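I have been meaning to write this post since March, and every time I sat down to do it something broke and I went off to fix that instead, so thank you to the few of you who wrote in to ask whether I had given up on Ira. I haven't! Ira is doing fine. Ira is just a bit slower than she used to be, on purpose, and I want to tell you why I'm so happy about it.

For anyone new here, Ira is our name for the software that sits between "here is where the hand should go" and the joints moving. The planner hands her a path, she hands the arm a stream of little targets, and in between she has to decide how much she believes the camera. That last bit is where I have spent most of this year.

The old version believed the camera completely. If the box on the desk seemed to jump sideways between one image and the next, Ira jumped too, and the arm gave a shiver you could hear across the room. Noeline Nepia, who wrote most of our logging and has far more patience than I do, went through one bad afternoon's worth of logs and found 88 of these jumps. Almost all of them came when the hand itself was blocking part of the view. We were losing sight of the thing we were reaching for, guessing badly, and then treating the guess as news.

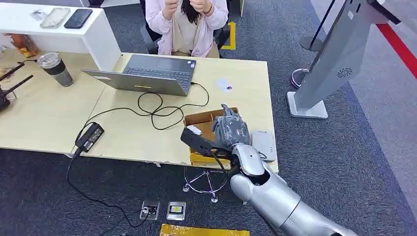
So the new version keeps a short memory. When the hand covers the target, Ira holds on to the last position she trusted and lets her confidence drain away over 400 milliseconds. If the view comes back in that time, she blends the new position in gently. If it doesn't, she slows down and waits for the planner to come up with something better. It is such a small idea, and I'm a little embarrassed by how many weekends I spent on fancier ones (there was a whole branch called Lindqvist that I would rather not talk about, though I did learn a lot about filters).

Soft things are still hard. A mug is a mug from one moment to the next, but cloth changes shape when you so much as brush it, and the tracker wants to call it a brand new object every time. Joonas Keskinen suggested we stop tracking the cloth at all and track the opening of the box, then let the last stretch of the reach run on the wrist camera alone. I argued with him for most of a lunch. He was right, and the change went in as ticket 1768, with a very polite commit message considering.

Next up is the replay tool, Hesa, which currently needs 3 terminal windows and a good mood to run. Noeline wants it down to one command, and I would love to be able to scrub back and forth through a reach and see Ira's confidence drawn right on top of it. I have the drawing part half working. The colors are awful.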